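ok cable drawer thread. or cable crate, its 1015 at night and I have opinions

Background: we're moving out of the Rastville place in 2 weeks and every cord I own lives in one knot. chargers, the printer one, something from a Zimis speaker I sold in February. all of it

Rule one. dump NOTHING back in loose. every cord gets coiled before it goes anywhere near a box. I skipped this last move and paid for it

Loops as long as your hand or a bit longer, then take the tail end and wrap it around the middle. tuck. done. no twist ties, I lose them

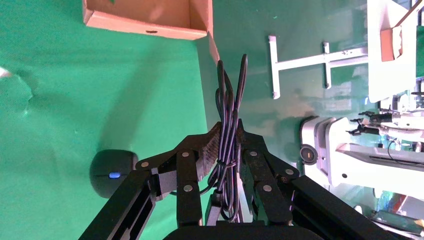
Don't wrap tight right at the plug tho. thats where they crack. Evaristo Valdovinos told me this years ago and I ignored him thru three laptop chargers

Somebody asked re velcro straps. Bought a pack of 300 once. used maybe a dozen, rest are in a bag in the bag drawer. they're fine, get them if you like them

Rule two — put a cloth down. big one, plain color. little bits of plug and screws and whatever show up on it and dont roll under the fridge. Clamp the corners if it slides around, mine always slides

Box wise: shallow beats deep. deep box = you pile, pile = knot again. I want to see every coil from the top without digging

Plain brown cardboard, flaps open till the very end. Don't tape it the first night, you WILL find another charger behind the couch

Keep a rag next to it too. old cords are gross, that sticky grey stuff. wipe then coil, not the other way round (did it the other way round, had to uncoil everyhting)

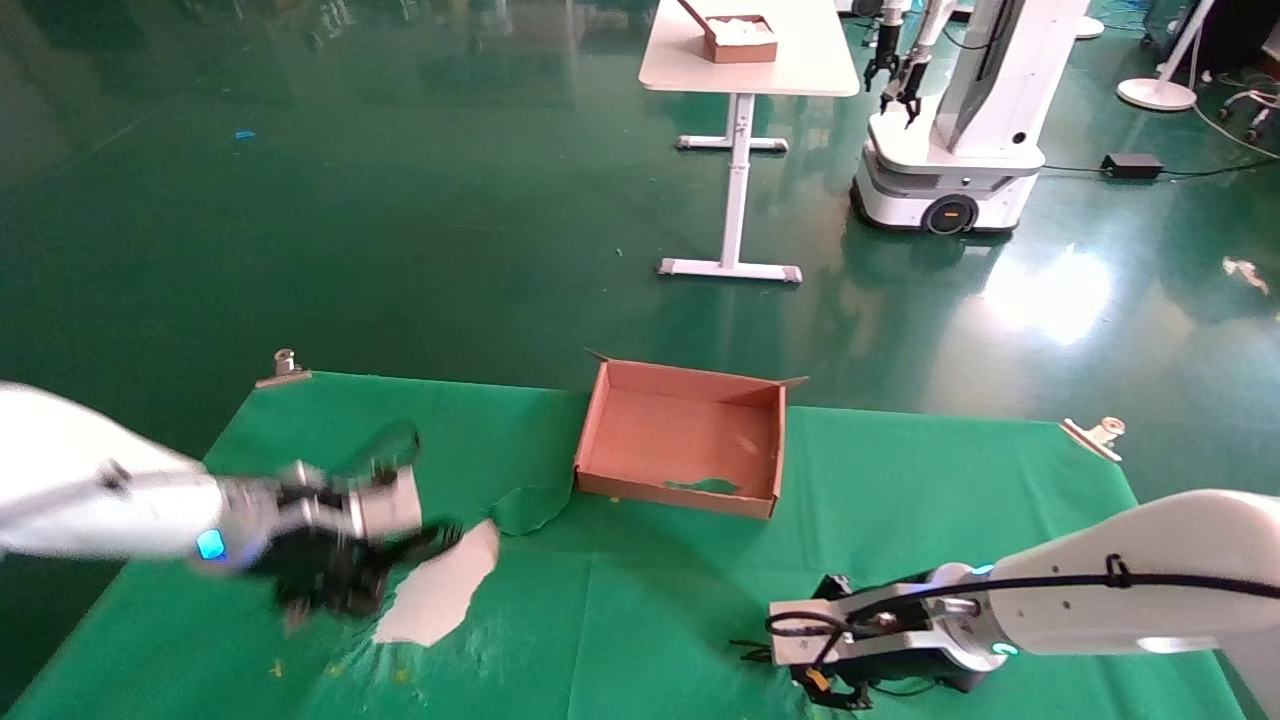
Green cloth down, box open, nothing in it yet

Nanna Mogensen says label each one w masking tape. she's right and I'm not doing it tonight. maybe the black ones, they all look identical

Anything that fits nothing goes in a seperate bag. if I havent needed it by the new place it goes to e-waste, even the weird Stultix one

ok back to it. if anybody near Heffernan wants a printer cable, DM me — I have 2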